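Omow Manga Lending Shelf - Safety Checklist, 2/28/19
Checked by Hendrik Hendricks

1. Shelving. All four bays are bolted to the wall and I gave each one a good hard shove. The long fantasy series on the top row is awfully heavy, though, so please move those volumes down low before somebody pulls one onto their head!

2. Step stool. Rubber feet fine, one screw a little loose - tightened.

3. Reading corner. The rug edge has curled up again by the beanbags. I taped it, but it really wants a new backing, and I'd love to see that done before the Vollham readers come over. 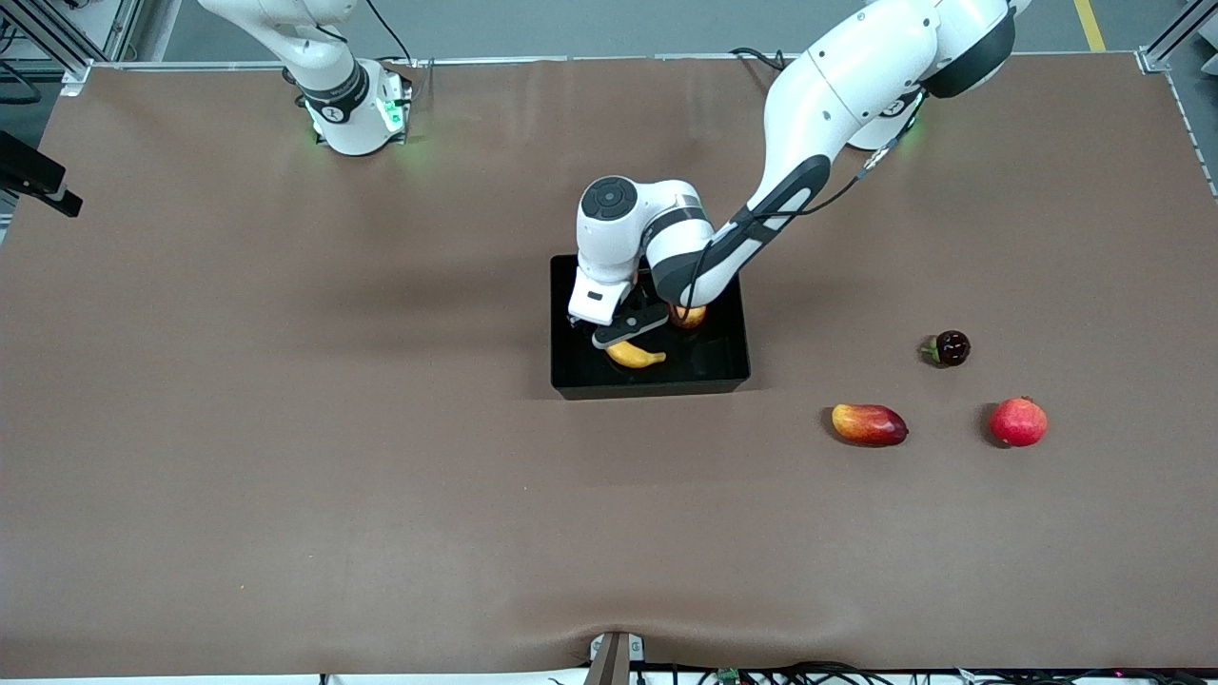
4. Exits. Both clear. A box of box sets was leaning near the back door (lovely donation, wrong spot) and I've put it under the desk.

5. Lamps. Cord on the left one is frayed. Unplugged and tagged, replacement needed.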